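Ashton Gilchrist on moving house 11 times

January 28, 2020

Caught Ashton Gilchrist between jobs, on the phone, kettle going in the background. He's just finished unpacking in Tellholm, a move that took him clear across the province, and it's his eleventh. He is 32. Do the math on that one.

"I didn't set out to be good at it," he says. "My folks rented. Then I rented. Landlord sells, off you go."

First thing he wants on the record – start with the stuff you don't use. Books, winter boots, the good plates. Kitchen goes last. He learned this in Binow, where he packed every pan a week early and ate toast for six days straight.

Second thing, money. People budget for the truck and forget the rest. His last move came in at $2000 and the truck was less than half of it. Cleaning, mail forwarding, a new shower curtain because the old one never fits, gas, takeout. "Put aside 200 bucks just for dumb things. You'll spend it by Wednesday."

He doesn't buy boxes anymore. Liquor store ones are best, small and stiff. Big boxes are a trap, he says, you fill them with books and then no one can lift the thing. He writes the room on two sides and never on the top, since the top ends up under another box.

What about labels, inventories, the apps? He laughs. Tried a spreadsheet once, July, hottest week of the year, gave up at the linen closet. 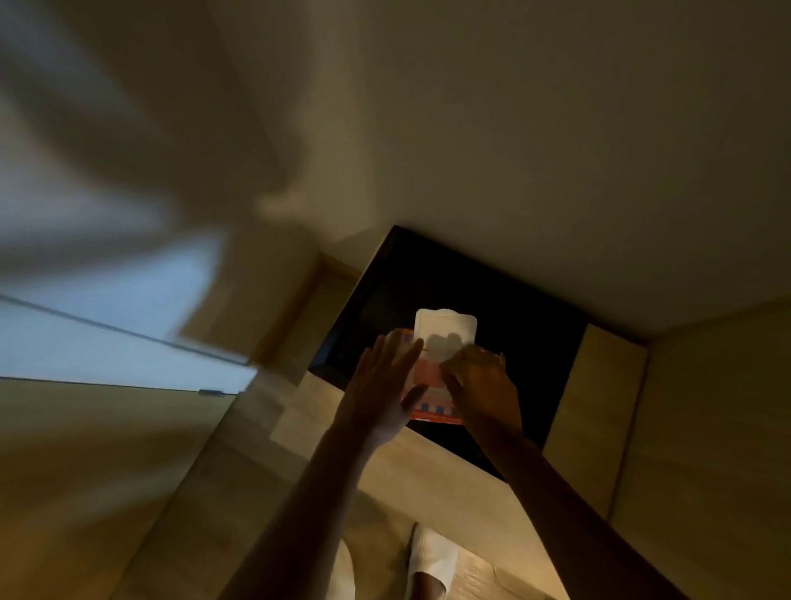 Mai thinks he's wrong about that, and told me so when he passed her the phone. A list saved her twice, she said, once when the movers left a lamp behind and again when the insurance people wanted to know what was in the hall cupboard. She'd never do a move without one, and she'd put the kettle, a roll of toilet paper and the bed screws in a bag that rides up front with the driver.

Ashton, back on the line, gives her the bed screws. "Okay yeah. We slept on the floor in Skasico. That was me."

Does he get sad about it? Bit of a pause there. He says the empty rooms are the worst part, when your voice sounds different, and he always does one last walk through with the lights off. Closets, under the sink, behind the bathroom door. He's left behind a bathrobe, a decent colander and one whole bike pump.

Neighbours matter more then people think. He knocks on both sides the first weekend, no baking or anything, just his name and which car is his. In Binow it took him a year to do that and by then it was awkward.

And is this the last one?

"Lease is up in July," he says. "Ask me then." He's kept the boxes, flattened, behind the couch.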